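4. Rules for Shared Two-Arm Cells

Last updated 3/27/24

4.1 Where the rules came from

When we began writing down how our two-arm cells ought to be run, we supposed that the hard part would be the robots. The arms came with their own manuals, after all, and everyone on the Tanner project had read at least some of them. What the manuals did not cover was everything that goes on in a cell between one task and the next, when one person has gone home and another is about to start, and it was in these gaps that most of our trouble turned up. A gripper would close on something that had been nudged a finger's width since the last run, or a cable would be resting where an elbow wanted to go, and a whole afternoon of recordings would have to be thrown out.

The first set of rules was drafted at the Valtunberg site by Edeltraud Mösli, who had the good sense to keep it to 2 pages and to write it in the words people were already using with one another. We have since revised it many times, and it now applies to every cell at Valtunberg and at the smaller Nikovlow workshop. The version discussed in this section was in force for 3079 recorded runs, spread over 154 working sessions, and we will try to be fair about which parts of it earned their keep and which were mostly a nuisance.

4.2 Clearing and checking the floor

The rule people learn first is that the floor of the cell belongs to the task. Anything the arms are not meant to touch should be off the floor, or pushed up against a wall and left there for the whole session. We went back and forth on this one for a long time. An early draft said that nothing at all could stay inside, and it was ignored within days, quite understandably, by people who needed their tape and their spare parts close at hand. The wording we settled on allows small supplies in baskets hung on the walls or rails, and asks that bags of parts be marked by hand with whatever the owner needs to know them again.

Loose wires gave us more grief than anything else. The rule asks the operator to follow every wire with a finger from one end to the other before the arms are powered, and to move each arm slowly through its full reach while a second person watches the sleeves and connectors. It sounds fussy, and new operators do tell us so (kindly, for the most part). Of the 105 stops that we logged as avoidable, a wire or a sleeve was named in more than half, and we have kept the rule as it stands.

4.3 Working on things that can be damaged

Blocks and cups forgive a great deal. A laptop forgives much less, and the tasks in the Drirnier set, in which the arms open, close, turn, and press keys on one, pushed us to write a separate page for fragile and powered objects. The page asks for three things. The object has to be placed with its hinge or weakest side away from the arms, as far as the task allows. The gripper force has to be set at the low limit and read back out loud. And only one arm may be in contact at first, with the other held close by but clear, until the operator is satisfied that the object is sitting firmly. Figure 5 gives an idea of how close the two arms come to one another over a small object, and of how little room is left for a careless move.
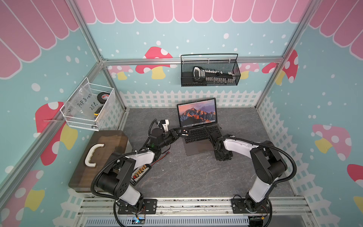

Figure 5. Two-arm cell with an open laptop; the right gripper is low over the keyboard and the left gripper is held beside it.

We allow the hinge to be turned a little from square, and in fact we encourage it, as we would like the recordings to contain some of the untidiness of a real desk. What we do not allow is moving the object by hand while the arms are live, however small the correction. The operator must pause both arms, wait for the second person to say that they are paused, and only then reach in. This is the one rule in the whole set for which we grant no exceptions — not for visitors, not for the authors of this paper.

4.4 Handing over the cell

At the end of a session the operator writes a short note for whoever comes next, saying what was left inside, which arm was used last, and anything that felt odd. We had hoped to replace these notes with a form, and we built a rather nice one, but people filled it in so quickly that it told us almost nothing. The handwritten notes are uneven, and a few are very hard to read, yet they were what we reached for when a recording looked wrong some weeks later. We have gone back to them at both sites, and the form is now kept only for changes to the mounting of the arms or the camera.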